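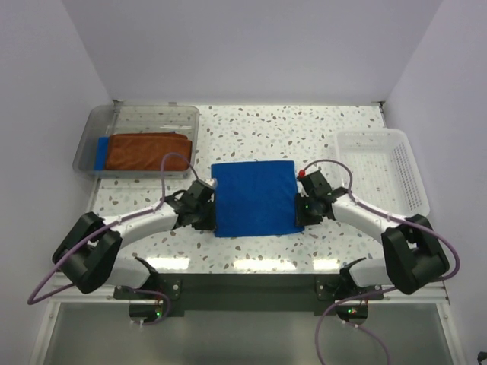
Two arms and one blue cloth at the Flirko open day.

Print this page | E-mail this page
Home > Visits > Reports

Visit to Flirko, Brakstead, 2023-01-25

By Shoaib Rana

I manage the back room of a small laundry with 60 regular customers, mostly restaurants and guest houses. When I read that Flirko opens its workshop in Brakstead to visitors, I applied at once, for one question only: can a machine fold yet?

We were 52 visitors, divided into groups. Our guide was Sunita Awasthi, who has worked on cloth for three years. She began with a short talk in the canteen, and I must say it was a modest talk. She told us that hard objects are mostly a solved matter in her opinion, but that a cloth has a new shape every time you touch it.

After this we went to the folding station. The arms are fixed at the front of a speckled table, with a clear bin on the left side and a white basket on the right. The cloths are blue and rust-brown, without any print. I asked why there are no shirts. Mrs. Awasthi answered that shirts are planned for March, and that buttons and collars make her nervous.

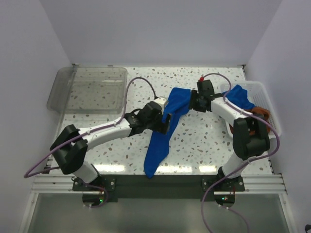

What I wanted to know is how it manages a cloth which is not lying flat. In my work nothing arrives flat. It comes twisted from the dryer, and my people shake it once and find two corners without thinking. According to Mrs. Awasthi, finding the corners is still the slowest part, and a person is much faster. She also said they have made 2,000 trials with plain cloths and she would not yet promise a customer anything.

The sewing hall of Abbasi next door was also open, but we had only a short time there. The coffee was good.

My opinion: for a laundry of my size it is too early. We do 700 pieces on a busy day. I will go again next year, and I will ask to bring my own napkins.

Related reports
Zellar: an afternoon in the packing hall
Abbasi sewing hall, second visit
Trade fair notes: irons and presses

Back | Next | Top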